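集合住宅管理者フォーラム > 給排水・衛生設備 > 共用洗面台の更新と節水部品の採用について

投稿者:Kuvov管理室
管理組合の皆様、ならびに設備ご担当の皆様には、平素より情報をご提供いただき、御礼申し上げます。
当方は全29戸の集合住宅を管理しております。このたび、一階集会室に隣接する共用洗面台の更新を検討することとなりました。現行の水栓は吐水量が多く、手洗いの際に床へ水が跳ねるとの申し出が居住者より複数寄せられております。
候補は次の二案です。
第一案 洗面台は存置し、水栓のみを節水型へ交換する。
第二案 洗面台一式を交換する。
理事会の提出期限は六月となっております。同種の更新をご経験の方より、ご意見を賜りたく存じます。

投稿者:Santoro_T
トゥッリオ・サントロと申します。第一案を推します。
水跳ねの多くは、吐水口の向きと鉢の深さの組み合わせによって生じるものと理解しております。整流部品の交換のみで改善した事例を、当方の物件で確認しております。部品代は一か所あたり500円でした。一式交換の見積を取る前に、まず部品の交換をお試しになることをお勧めいたします。

投稿者:V.Pace
サントロ様のご意見には、一部同意いたしかねます。
整流部品で対応できるのは、水栓の取付穴の規格が現行品に適合し、かつ止水栓が健全な場合に限られます。築年数の経過した建物では、止水栓の固着により、水栓のみの交換であっても壁内の工事に及ぶことがございます。Kuvov管理室様におかれましては、止水栓の開閉確認を先に実施されるべきと考えます。
また、共用部の洗面台では、清掃の容易さも選定基準に加えていただきたく存じます。鉢の周囲に平らな縁のある型は、石鹸等を置くには便利ですが、縁に残った水を拭き取る手間が日々発生いたします。清掃を外部に委託されている場合は、仕様書の作業時間にも影響します。

投稿者:Borkinora設備係
ペース様のご指摘に補足いたします。陶器製で縁の広い型の洗面台です。
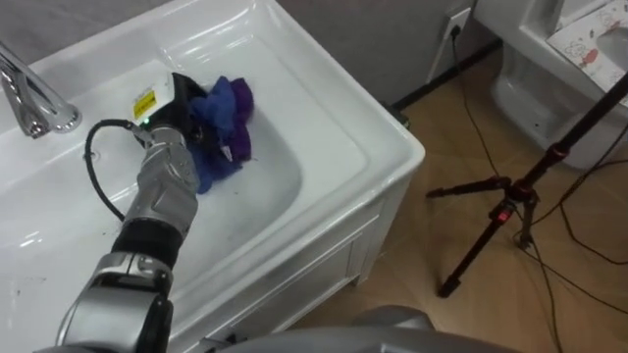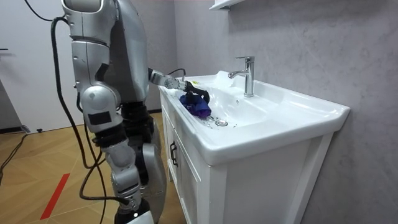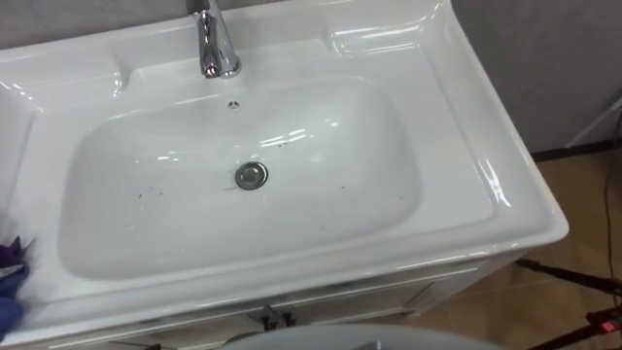

次に、費用の考え方について申し述べます。当方では一昨年、共用洗面台を一式交換いたしました。工事自体は半日で完了しましたが、既設品の処分費が当初の見積に含まれておらず、追加の承認手続きを要しました。見積依頼の際は、処分費、養生費および床の補修費の三項目を別記するよう指定されることをお勧めいたします。
なお、節水の効果については、過大な期待をお持ちにならないほうがよろしいかと存じます。当方の共用洗面台における更新後一年間の削減額は1,317円でした。主たる目的を水跳ねの解消に置かれるのであれば、説明資料にもそのように記載するのが適切と考えます。

投稿者:Santoro_T
削減額のご提示に感謝いたします。ただし、その数値は利用頻度に大きく左右されるものです。集会室の利用が多い建物では結果が異なりますので、一般化は避けるべきと考えます。
止水栓の確認を先に行うべき点については、ペース様のご指摘のとおりです。前回の投稿で触れておりませんでしたので、訂正いたします。

投稿者:Borkinora設備係
ご指摘の点、了解いたしました。当方の集会室の利用は月に数回程度です。数値はその条件のもとでご覧ください。

投稿者:マリーノ(Espinoza管理組合)
ウバルド・マリーノと申します。別の観点から一点申し上げます。
洗面台の高さについて、居住者への意見聴取はお済みでしょうか。当組合では聴取を行わずに一式交換を実施し、旧来の高さに慣れた高齢の居住者から、以前より使いにくいとのご意見を14件いただきました。最終的に踏み台を設置いたしましたが、つまずきの危険があるとの理由で撤去し、現在も協議が続いております。

投稿者:V.Pace
マリーノ様の事例は、高さの問題というより、事前周知の不足と拝察いたします。聴取を行っても、全員の希望に沿う高さは定まりません。既存品と同じ高さを原則とし、変更する場合に限り掲示で告知する方法で足りるのではないでしょうか。

投稿者:マリーノ(Espinoza管理組合)
周知は所定の期間、掲示板にて行っております。掲示のみでは寸法の変化が伝わらないというのが、当組合の認識です。この点については見解が分かれるものと存じます。

投稿者:Kuvov管理室
皆様のご教示に厚く御礼申し上げます。
本日午後、止水栓の開閉を確認いたしました。湯側は正常、水側は固着しており、手では回りませんでした。したがって、第一案においても止水栓の交換を見込む必要がございます。
今後は、Kustell社を含む複数の業者に対し、両案の見積を依頼する予定です。処分費等の三項目は別記を指定いたします。高さに関する意見聴取の要否は、理事会に諮ったうえで決定いたします。
湯側の止水栓も同時に交換すべきか否かについて、ご意見がございましたらお寄せください。

投稿者:Santoro_T
同時交換をお勧めいたします。同時期に取り付けられた部品であれば、断水の手続きを二度行うことは避けたいところです。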